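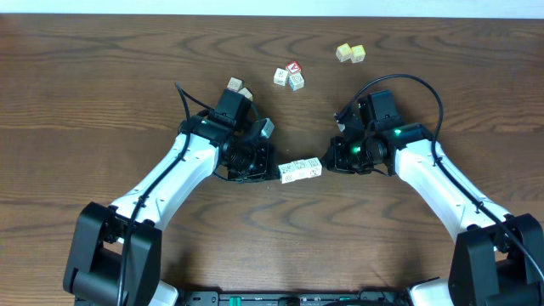 *Fig. 1. Two arms, three blocks held in a row between the grippers. Koller open day.*

**Handout 2: reading a demonstration**

Mon 18 March. Notes to go with the Koller visit. Bring them to the seminar along with your own.

The host's leaflet calls the block task "solved." Keep that word in quotation marks in your write-up. It gives 3273 recorded attempts and no failure count. I asked for one and was told to write to the Flurkberg office.

Look at Fig. 1 again. Holding a row from its two ends takes pressure from both sides, and the row is tilted. Is that tolerance, or luck? One picture can't tell you, and neither can one afternoon.

Questions I would have liked answered on the day:

- Who lays out the blocks, and from what plan?
- Is a run counted if a person steps in?
- Does it work on a different table?

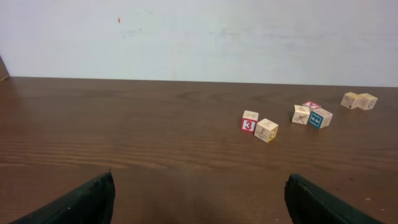 *Fig. 2. View between the fingers of one gripper, blocks in loose groups to the right.*

In Fig. 2 the left half of the table is clear. Compare that with the leaflet's phrase "arbitrary clutter." I would call this light clutter, with plenty of room for the fingers.

Elżbieta Piątek's report on the Henar trials in December is more useful than the leaflet. She lists every dropped piece and gives the rules for stopping a run. Read it first.

**Due next session:** 400 words on one claim made at the visit and what evidence would make you believe it. Worth 20 points.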